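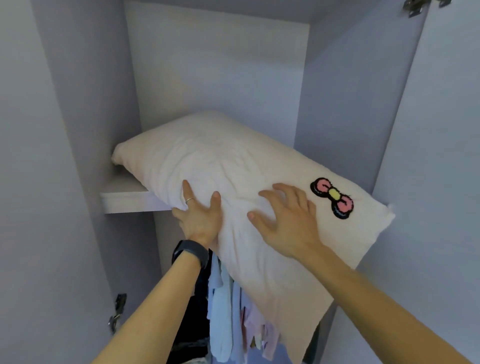
Why do we sleep?

Good question! Your body is busy all night long. Really busy. Your brain sorts through the day — what to keep, what to toss. That spelling word you learned? It gets filed away while you snore.

You grow, too. Kids make lots of growth hormone in deep sleep. Muscles get fixed up. Germ fighters get a rest and then back to work.

And dreams! Everybody has them, even if you dont remember. Most of the vivid ones come in REM sleep, when your eyes zip around under the lids.

How much do you need? If you're 8, at least nine hours. Yes, nine. Babies need way more.

Try it — screens off, lights low, same bedtime evry night.

Next time: why do we yawn?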